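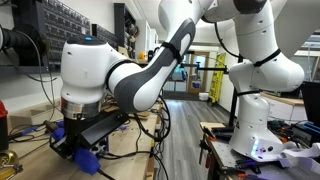
Há anos que defendo, com pouco sucesso, que numa oficina as ferramentas devem estar penduradas à vista e não guardadas em gavetas. Já tive esta discussão em garagens, em escolas e uma vez numa cozinha. Gosto de paredes como a que se vê à esquerda, um painel perfurado escuro por cima da bancada de madeira, com filas de ferramentas e peças pequenas penduradas, e outro suporte com mais coisas ao longo da mesma parede. Quem trabalha naquela bancada levanta os olhos e tem o material diante de si. Pode parecer um pormenor de arrumação, mas na minha experiência decide metade do dia.

Aprendi o contrário do que hoje penso. O meu primeiro encarregado, Lakmal Mollah, era um homem de gavetas. Tinha um móvel metálico comprado em segunda mão à Verkedell, com etiquetas escritas à máquina, e quem deixasse uma chave de fendas fora do sítio ouvia-o até à hora do almoço. O móvel era bonito quando estava fechado. O problema é que estava quase sempre aberto, três ou quatro gavetas ao mesmo tempo, com alguém a remexer lá dentro. As etiquetas diziam «diversos» com uma frequência suspeita.

A gaveta esconde a falta. Uma chave que não volta ao sítio pode andar desaparecida semanas sem que se dê por isso, até ao dia em que faz falta e se compra outra. Quando Moushumi Marikar tomou conta da oficina, mandou esvaziar o móvel todo numa quarta-feira e estendeu o conteúdo no chão. Havia 679 peças entre ferramentas e acessórios, e muitas eram repetidas. Tínhamos 20 chaves sextavadas da mesma medida. Cada uma fora comprada porque alguém estava convencido de que não havia nenhuma.

No painel isto não acontece, ou acontece menos. Um gancho vazio vê-se da porta. Nem é preciso desenhar a silhueta da ferramenta na parede, como se faz em certas oficinas, embora eu tenha simpatia pelo método. Inna Fedoruk pintou as silhuetas a branco na oficina de Lanadstead e ao fim de um mês já não havia discussões sobre quem tinha levado o quê.

Há objeções e algumas são justas. A primeira é o pó. Numa oficina de madeira, tudo o que está pendurado ganha uma camada em poucos dias, e uma ferramenta de medição não deve viver assim. Concordo. Os paquímetros, os micrómetros e os esquadros de precisão devem ficar numa caixa com tampa, e quem os pendura por coerência está a ser teimoso.

A segunda é o dinheiro. Orçamentámos o painel da nossa parede maior e, com ganchos e montagem, ficava em 1.472 euros. Não é pouco para uma coisa que muita gente considera uma tábua com furos. O móvel de gavetas que a administração preferia custava cerca de 3.000, e mesmo assim foi difícil convencer quem assina. Suspeito que um móvel parece investimento e um painel parece remendo.

A terceira objeção é de gosto, e a essa respondo com menos paciência. Há quem ache que uma parede cheia é uma parede desarrumada. Anjana Munasinghe, com quem partilhei oficina em Zarcombe, não suportava ver alicates enquanto trabalhava e dizia que lhe cansavam a vista. Acabámos por dividir a sala: ela virou a bancada para a janela e eu fiquei com a parede. Ainda hoje me telefona a perguntar onde se arranjam os ganchos compridos, por isso admito que alguma coisa ficou.

Também não defendo que se pendure tudo. Um painel onde já não cabe mais nada funciona tão mal como uma gaveta, porque para tirar uma peça é preciso mexer em duas. A minha regra é simples: o que se usa todas as semanas fica entre a altura do peito e a dos olhos, o que se usa todos os meses fica mais acima ou mais abaixo, e o resto vai para caixas. Quem é mais baixo tem prioridade na escolha das alturas. Parece óbvio, mas já vi painéis montados pela pessoa mais alta da casa onde metade da equipa precisava de um banco.

E convém deixar espaço livre. Quando montámos o nosso, insisti em manter uma faixa sem ganchos do lado direito, e ouvi que era desperdício. Em março já estava ocupada por uma fila de grampos que ninguém tinha previsto. Pedi então outra faixa, mais pequena, e continuo à espera da resposta.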